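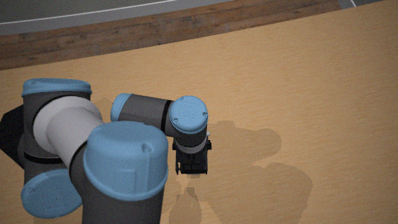

Should a small workshop put the gripper and the safety work on separate budget lines from the arm?

Put them on separate lines, with separate quotes, and get the quotes before anyone signs for the arm. The arm is the part with a price list. The gripper depends on what you want to pick up, and the safety work depends on where the thing is standing and who walks past it.

Cell 1 at Areck: the planning gallery

August 13, 2022

We make brass fittings for people who restore old radiators, and this autumn we would like a robot arm to take them out of one tray and put them into another. As ambitions go it is a modest one. It has already filled a lever arch file.

The gallery is a short one and will get longer when there is hardware to point a camera at. Until then it is heavy on words, mostly mine, with corrections from Hala El Khatib, who looks after the money and reads everything with a ruler.

Picture 1. The arm over its bench, in simulation. Blue caps on the joints, black gripper, nothing in the gripper and nothing on the table but shadows. The wood grain is much nicer than ours.

Notes to picture 1: the arm

We had three quotes. The cheapest came from a man who wanted to deliver it himself in a van and wouldn't say from where. The dearest came with a loyalty scheme. We have settled on the middle one, through Ketilsson, at 14 thousand pounds for the arm and its control box, delivered to the loading door. "To the loading door" is their phrase and it should be taken literally. Getting it from the loading door to the bench is a matter between us and the step.

Delivery is nine weeks from order. Ask what starts the clock. In our case it is the deposit clearing, which I had taken to mean the deposit being sent, and the gap between those two things can swallow a surprising part of a month if the form goes back for a second signature. The second signature is Pascal Arnaud's. Pascal was on holiday.

Notes to picture 1: the gripper

A gripper looks like an accessory and is priced like a second-hand car. We asked Borkier for a figure and were asked in return for the weight of the heaviest fitting, the width of the narrowest, the finish on both, and whether they would be oily. I said they would be a bit oily. Borkier does not have a box for a bit oily.

So we posted them a biscuit tin of fittings, and they rang back with better questions and a worse price. I would still do it that way. Two of our fittings turn out to be too awkward for the standard fingers, and a second set of fingers costs less if you order it along with the first. If you find out in January you pay carriage, a setting-up charge and somebody's opinion.

Ask as well whether the mounting plate is included. Then ask whether the screws for the mounting plate are included. I felt silly asking and the answer was no.

Notes to picture 1: the table

The bench in the model is a fine thing, broad and pale, and it came free with the software. A bench that will stay put while an arm swings about on it is another matter. Our present bench is two old doors on trestles. Pascal leaned on it, looked at me and left the room, and I have added a line for a bench.

Measure the floor before you choose one. Ours drops towards the drain by more than I would have guessed, and levelling feet that cope with it are a special order. Hala would like it recorded that she mentioned the drain in January.

Notes to picture 1: what a simulation is good for

The software licence is from Darkine and we pay by the month, so we began with one month and a firm intention to be quick. We are on our fourth.

It has paid for itself all the same, in a dull sort of way. The first layout had the trays where they have always been, on the left, for the excellent reason that Pascal is left-handed. The arm could get to the near tray easily and to the far corner of the other one only by folding itself up like a deckchair. Moving the trays costs nothing on a screen. On a bolted bench it costs an afternoon and a box of drill bits.

It is less use for the things that worry me. The model knows nothing about swarf. It has never had a cup of tea put down on it. Shadows it does handsomely, and if we were buying a robot to cast shadows I would sign tomorrow.

One habit I can recommend: write down each question the simulation answers, and stop paying when you run out of questions. We ran out in the second month and went on paying out of politeness.

Safety, guarding and the man with the clipboard

I had this down as "misc". Please don't.

The risk assessment is a visit, a report, and a second visit to see whether you did what was in the report. Ketilsson will do the first visit as part of the sale, and the rest is extra. Guarding depends on speed, and speed depends on how impatient you are. Run the arm slowly and you may need less of it round the bench, but you'll need to check that a slow arm still moves enough fittings in a shift to be worth having. Ours does, narrowly, if it skips nothing and never stops for a biscuit.

Then there is electricity. The socket nearest the bench is the one that trips when the kettle and the compressor disagree. The electrician's quote for a separate supply was reasonable and his expression was not.

The budget as it stands

The sum agreed was 22 thousand pounds, all in. The arm takes 14 of that, leaving eight for the gripper, both sets of fingers, the bench, the electrician, the clipboard and Darkine's monthly reminder that we exist. Hala has split the eight into lines and will not let me see the line marked "him".

She also asked for 20 per cent of the whole to be held back until the cell has run for a month without anyone standing next to it. I argued that this left us nothing to buy the bench with. She said to find a cheaper bench or a longer month. We compromised, in that I stopped arguing, and the bench is now coming out of the money for repainting the office. The office can stay mustard.

Training is in there too, two days for two people. Send two. If you send one, he goes on holiday, and see above under Pascal.

Things I'd put on the list earlier next time

Spare gripper pads. They are cheap and they are always nine weeks away.

A shelf for the control box, somewhere it won't be used as a stool.

The carriage on everything, in both directions, including the biscuit tin.

Somebody's hours. The quotes are full of parts and say very little about who will be sitting in front of it on the first morning, pressing the green button and frowning. In our case it is Pascal, and his frowning has to be charged to something. Hala has opened a code for it.

The annual service, which starts on the date of delivery even if the crate is still in the corridor. Ours allows a pause if you write to them in advance. It's on the back of the order form, in grey.

Still to come

The deposit went off this week with both signatures. The bench is on order, feet and all. Borkier still has the tin, and would like to know whether we want it back or whether the shortbread left in the bottom was intended for them.

Next pictures when the crate arrives at the loading door.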